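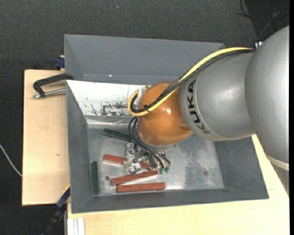

Bins and Totes, handout 4

Okay, so last time I went on far too long about shelving, and I never got to the part I like best, the humble bin! Grab your notes on bulk storage, we're picking up from there.

A bin does two jobs. It keeps small goods from wandering off, and it gives them an address. When I worked on the Dresinura parts store we had 3237 stock lines and over 2150 bins, and (I still wince) half of them had no label on the short side, where the picker stands. Please label the short side.

Loose or nested? If your pieces are long and blocky, you can lay them all one way and get a lot more in. Tossed in loose they cross over each other and trap air, but filling is quick and you can still grab one easily if the bin is wide and the layer is shallow. I'd go loose for anything that turns over fast. The Brilano reading argues the other side, so have a look at it before April.

Color: I like a plain gray bin with colored contents, the pieces show up nicely against it. Mixed colors in one bin are fine for sorting practice, less fine for live stock!

Table height matters too. Mine is 36 inches, and a deep bin on top of that is murder on short arms (ask me how I know).

For next class: pick one bin at home, empty it, refill it both ways and write down which took longer. Half a page is plenty.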